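Dravelero Kitchen Chores, simulated subset

Maintainer: Margareta Avram, Bremia

Summary
Rendered single-arm episodes for one question: can a general policy put away a cup in a kitchen it was not tuned on? The task string is "put the yellow cup in the wooden bowl". 3933 episodes, one arm, parallel-jaw gripper.

Views
Two per episode -- wrist and room. Wrist frames include the gripper palm and both fingers; do not crop them out. 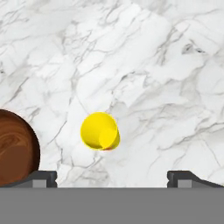
Both streams share one clock. Joint states are logged at the same rate as the video, and gripper opening is stored as a separate channel.

Scoring
An episode passes if the cup is inside the bowl rim and released at the final step. Orientation is ignored. Episodes stop at 400 steps.

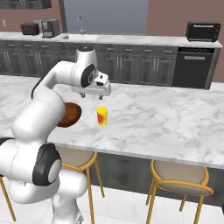 The Parholm baseline does well on reach and poorly on release. We would not call the chore solved, even in simulation. Transfer to real kitchens is untested.
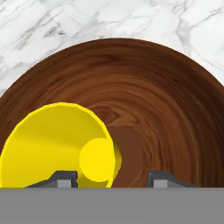

Wrist view, yellow cup on its side in the bowl.

Known issues
- Marble texture repeats across layouts.
- Dobre loader before July swaps the two views.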